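Sorting trial halted after arm fails to release on stop command

Tetden has suspended unattended running on its soft-goods sorting arms after a unit at its Cirnutham workshop kept its grip closed through a protective stop. No one was hurt. The fault was logged on a Monday in March, during a sequence in which the arm transfers plush toys from the table into open bins.

According to the company's incident note, the arm had picked up a toy and was moving to the drop position when an operator reached towards the bin and pressed the stop. The arm halted within its permitted distance. The gripper should then have eased to a low holding force, allowing the toy to be pulled free by hand. It stayed at full closing force for 32 seconds, until the supply to the tool was isolated at the wall.

Ivars Raudsepp, who leads controls work at the site, said the motion side of the stop had worked as designed and that the fault lay in the message passed from the arm controller to the gripper. "The arm stopped, the gripper never got the second half of the instruction, and it carried on doing the last thing it was told," he said. "On a stuffed toy that is a nuisance. On a finger it would be an injury."

The gripper software, known internally as Asik, had been updated the previous week. The update changed how often the gripper reports its state, and under heavy traffic the release message could be dropped without an error being raised. Tetden repeated the sequence on the bench and reproduced the fault in 4 of 16 attempts. With the earlier version restored, the same test gave no failures.

Soft items make the problem harder to spot. A plush toy compresses under the fingers, so the gripper continues to close after first contact, and the position reading gives little indication of the force being applied. The controller had treated the partly closed position as a normal hold and did not raise an alarm.

Placing and clearing toys at the bins is being done by hand while the arms are restricted. 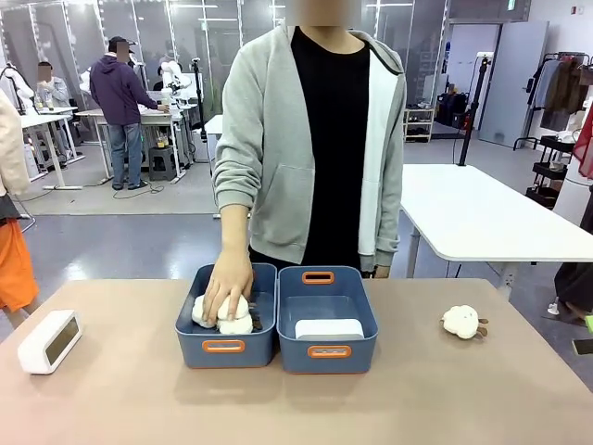 Restrictions and next steps

All eight arms running Asik have been returned to the previous version. They may be used only at reduced speed and with an operator at the stop button. Hands are to be kept out of the bins while a tool is powered, and a toy caught in a gripper is to be left there until the supply has been isolated.

A revised release is in test. It requires the gripper to confirm each stop message, and if no confirmation arrives the controller will cut power to the tool directly. The fingers are sprung open, so loss of power releases the load. Tetden said it had considered a mechanical release lever as well, but this would need a new tool mounting and has been put off to the next hardware revision.

The company has also asked the Âu site, which runs the same gripper on a different arm, to check its logs for missing release messages. Results from that check had not been received when this item was prepared.

Unattended running will resume at Cirnutham once the revised software has completed its bench tests and the stop function has been checked on each arm in turn. Raudsepp declined to give a date.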